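Tapis de jeu au mètre : ça vaut le coup ?

tegan_w
29/01/2023
Bonjour, je cherche à recouvrir une table pour nos soirées cartes. Le tapis Dewan est à 70 euros, le rouleau de moquette rase chez Trerer à 19 euros. Quelqu'un a comparé ?

morvan30
Moquette rase sans hésiter. J'ai pris du bleu foncé il y a deux ans, posé à l'adhésif double face – ça tient toujours.

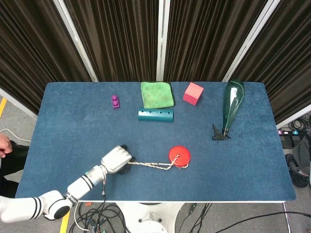 Pour la coupe, prévoir une lame neuve et une règle métallique. Compter 30 minutes, plus si la table a des angles arrondis.

Kovetik
Pas d'accord. Sur de la moquette, les cartes se ramassent mal et les bords s'effilochent. Le néoprène glisse mieux.

morvan30
Les bords s'effilochent si on coupe dans le mauvais sens. Pour les cartes, je n'ai pas de souci avec des protège-cartes.

Tharushi B.
Le néoprène marque sous les objets lourds. J'ai rendu le mien en août. Par contre la moquette garde les miettes, il faut l'aspirer souvent.

tegan_w
Merci. Je vais demander un échantillon des deux avant de commander.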